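The Flume Under the Stairs

I got lost twice on my way to the Hernow fluids lab, which is embarrassing, because I studied in that building for four years (they've moved the stairs, I swear they have). When I finally came through the right door, Maricica Vlad was up to her elbows in a water channel, fishing for a dropped bolt and swearing cheerfully in two languages.

The channel is 28 feet long and it's the department's pride and joy. Before it arrived in December, anyone who wanted to watch water swirl past a bridge pier had to book time at Skirnenard, a long bus ride away, and hope the pump was in a good mood. Now they just walk downstairs! Maricica's group looks at scour, the way a river digs sand out from around the feet of a bridge, and they've logged 127 runs so far.

I asked her whether a small channel can really tell you much about a big river. She says yes, if you're careful with your scaling and honest about your sand. I liked that. I also got a very long explanation of sand, which I'll spare you. 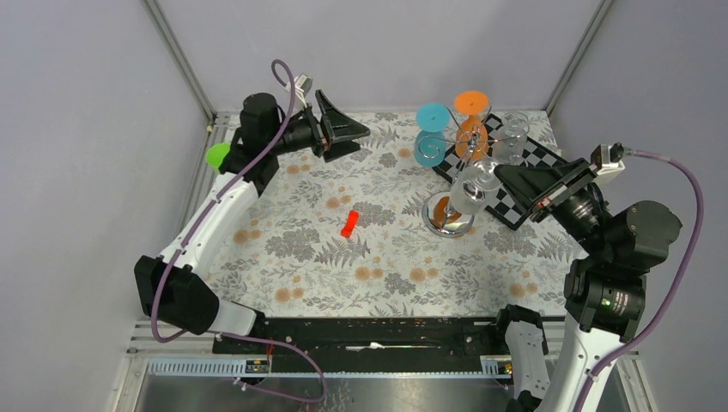

Kauko Juntunen isn't so sure, and told me over coffee that he'd trust one flooded spring on a real river over a whole winter of tidy lab runs. Sand in a channel is all one size, he said, and rivers have clay and roots and old bicycles in them.

Maricica had heard this before, clearly. Her answer is the Stimstead bed, a mix of 17 different grain sizes that the students blend by hand and hate with a passion. It takes two days to lay and one careless valve to ruin. But the holes it makes look lopsided and messy, much more like what divers find around real piers, and even Kauko admitted he'd come down and look at it (he took his coffee with him, which is against the rules).

I stayed until the evening run, long after I'd planned to leave. The pump came on with a hum you feel in your shoes, and a little crescent of sand started to lift. 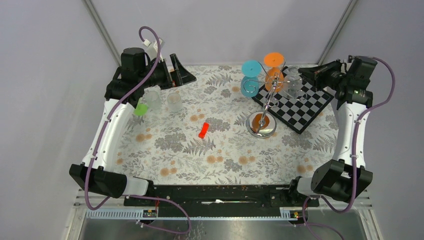
Two robot arms at a table with a floral print.

The next open evening is Wed 17 May, and Maricica promises she'll have the Stimstead bed laid by then. Wear shoes you don't love.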